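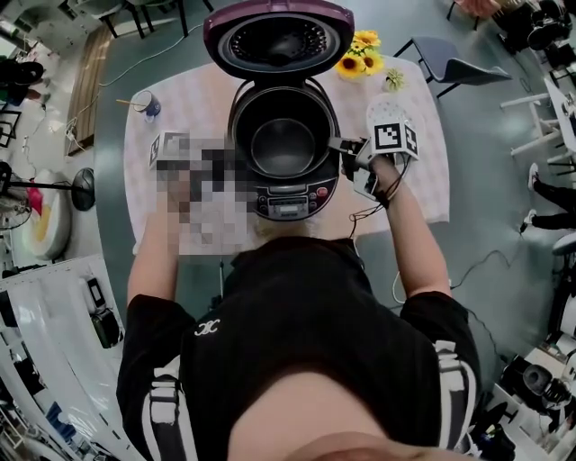
Jeanine Kuipers wrote in to say that her rice comes out gluey every single time, whatever brand she buys, and could I please go through the whole thing slowly. Gladly! I could talk about rice all day.

Start with the washing. Put the rice in a big bowl, cover it with cold water, swish it with your fingers and pour the cloudy water off. Do that four times. It won't run perfectly clear and it doesn't need to. Then tip the rice into a sieve and let it drain for 16 minutes while you get on with something else (I chop scallions, or stare out the window).

Now the water. Use the same cup for both, and go by the kind of rice:

Jasmine: 1 cup rice, 1 cup water
Basmati: 1 cup rice, 1 1/4 cups water
Short grain: 1 cup rice, 1 1/4 cups water
Brown: 1 cup rice, 2 cups water

Add a pinch of salt for every cup if you like it. Wipe the outside of the inner pot with a towel before it goes in, level the rice with the back of a spoon, close the lid and press start. And then leave it alone! Lifting the lid lets the steam out, and the top layer ends up hard.

When the cooker switches over to warm, wait another 10 minutes. This is the step I skipped for years, and I'm still a little sore about it. After that, open up and fluff with a flat paddle, cutting down the side and folding toward the middle so you don't mash the grains. Brown rice takes much longer, over 40 minutes on my machine, so get it going before you touch the rest of dinner.

Still gluey? Take two tablespoons off the water next time and change nothing else. Still too firm? Add two. Write the number on a bit of tape and stick it to the rice jar.

Leftovers should go into a shallow container and into the fridge within an hour. They make wonderful fried rice the next day, cold and a bit dry, with an egg and plenty of black pepper. Ruben Dewulf swears by a spoonful of butter in his, and I've come around to it completely.

Updated 4/29/25 with the brown rice amounts.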